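Chambre 11 – contrôle literie et linge, local Skelbridge

1. Lit stable, sommier fixé : oui. Le pied côté mur a été resserré en janvier, paraît-il. Aucune trace dans le cahier.

2. Drap bien tendu, sans pli dangereux : oui. Le vert reste à plat, même quand on s'assoit.

3. Passage libre le long du lit (70 cm) : conforme sur le plan. Je redemande une mesure – le plan date d'avant le changement d'armoire.

4. Linge plié et rangé avant la fin du créneau : non.
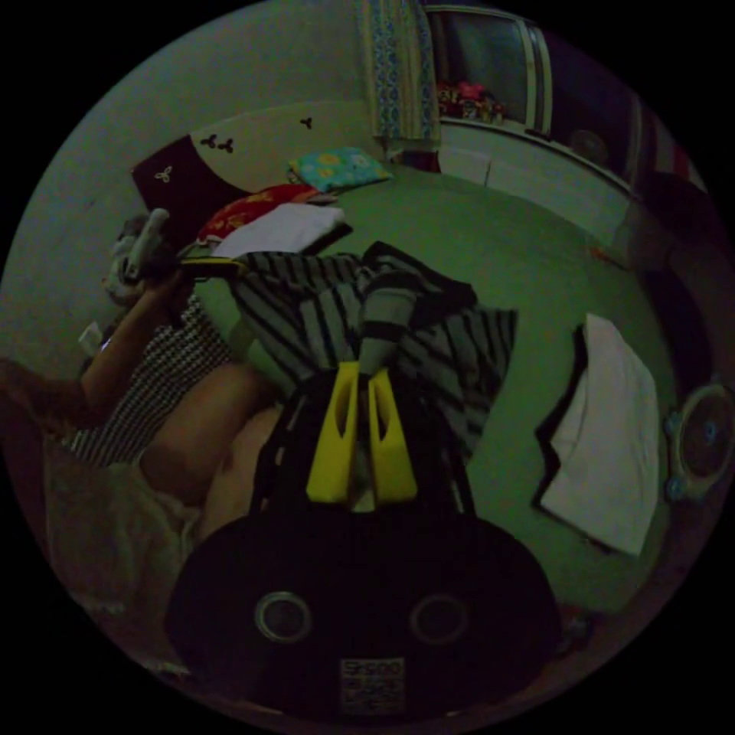 Loredana Marras, contrôle des locaux

Le vêtement gris à rayures noires est encore en boule sur le drap vert. La fiche remplie par Elsie Pomare indique pourtant « linge : RAS ». On me répond que le pliage était en cours. Peut-être, mais la case était déjà cochée.

5. Éclairage suffisant pour trier le linge : à revoir. La pièce est sombre. L'ampoule Doolan promise « plus lumineuse » ne me convainc guère.

6. Temps prévu par chambre : 30 minutes. Optimiste, à mon avis.

Suite à donner : points 3, 4 et 5, nouvelle visite dans 2 semaines. Copie à Lindsay Cartwright.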